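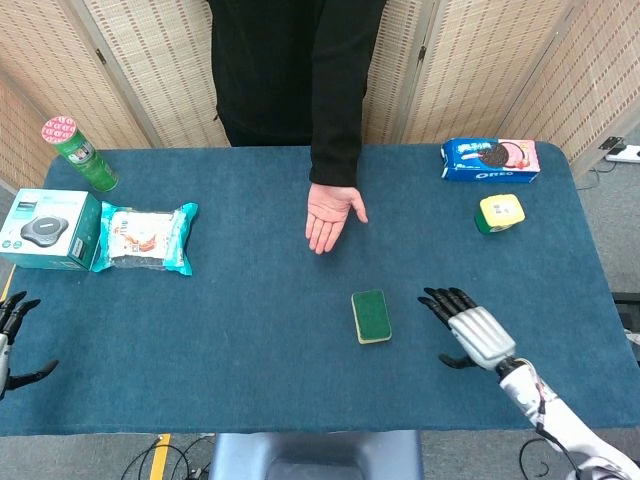
So the thing about Kedau is that it was never meant to be a sour. I'd written it up as a pale ale, a nice easy one, four and a bit per cent, something the cricket club could drink all arvo without falling into the sightscreen. I had the label drawn and everything. Then I went up to Nultside for my cousin's wedding and left tank three in the care of my brother-in-law, and when I got back it smelled like a lemon that had been arguing with a horse.

I rang Urmila Dwivedi, because that's what you do. She ran the brewhouse at Tripathi before they sold up, and she taught me everything I know, mostly by shouting.

"Have you tasted it?" she said.

"I've smelled it."

"I didn't ask that."

So I went and tasted it, standing there in my gumboots with the phone jammed under my chin. It was sharp. My ears moved. But after the sharp bit there was something else going on, a sort of apricot skin thing, and a dry biscuity finish that I'd been chasing for two years and never once got on purpose.

"Well?" said Urmila.

"It's off," I said. "But it's good off."

She was at my roller door in forty minutes, and she lives an hour away.

She didn't say hello. She pulled herself a glass from the sample tap, held it up to the light, put her whole nose in, then sat down on a sack of wheat malt and drank it very slowly while I pretended to hose something. It was freezing in there. July 2021, frost on the inside of the window, and me hosing an already clean floor like an idiot.

"What did you do?" she said.

"Nothing! I was at a wedding."

"What did he do, then?"

We got my brother-in-law on the phone. He swore up and down he'd done nothing either, and then about five minutes in he said, well, he did top up the blow-off bucket, and he might have used the water from the other bucket, the one by the back step, under the plum tree. And he might have had the lid off for a tick. He'd wanted a look.

"How long's a tick?" I said.

"I made a sandwich," he said.

Urmila laughed so hard she had to put the glass down. I didn't, because I was doing the sums. Tank three holds 1,601 litres (don't ask, I bought it secondhand from a dairy) and I'd already promised most of it in kegs. I had the cricket club, I had the two pubs, and I had the Tetach show in October, where you have to put in the beer you said you'd put in, and I'd said pale ale.

"So change the form," she said.

"It closed Friday."

"So ring them up and be charming."

I am not charming on the phone. I rang them up. A man with a very bad cold told me that I could change category for a fee of $70, and then he asked what was wrong with the pale ale, and I told him the whole story, sandwich and all, and he went quiet for so long I thought he'd hung up. Then he said he'd put it through, and could I please bring an extra bottle.

We left it alone after that, which was the hardest part. Urmila made me. She took the key to the sample tap home with her, in her handbag, and every week or so she'd drive over and have a taste and give me a thimble of it, like medicine. By August the horse had gone. By September there was this soft, hazy, stone fruit thing right up the front and the sour had gone round at the edges, and I was lying awake at night thinking about how I'd ever make it again.

I've tried, you know. I've had that bucket under that plum tree in every kind of weather. I've made my brother-in-law stand there and eat sandwiches (ham, same bread, same mustard). One batch tasted of Band-Aids. One tasted of nothing whatsoever. One blew the airlock off at three in the morning and set the neighbour's dog going.

But that first lot, we bottled the lot that hadn't gone into kegs, 488 of them, Urmila on the capper and me on the labels. I'd kept the name but crossed out "pale ale" by hand on every single one, and under it I wrote "sour, sorry". She wanted me to take out the sorry. I got through 100 of them before she took the pen off me.

The cricket club hated it, by the way. They drank it, but they hated it.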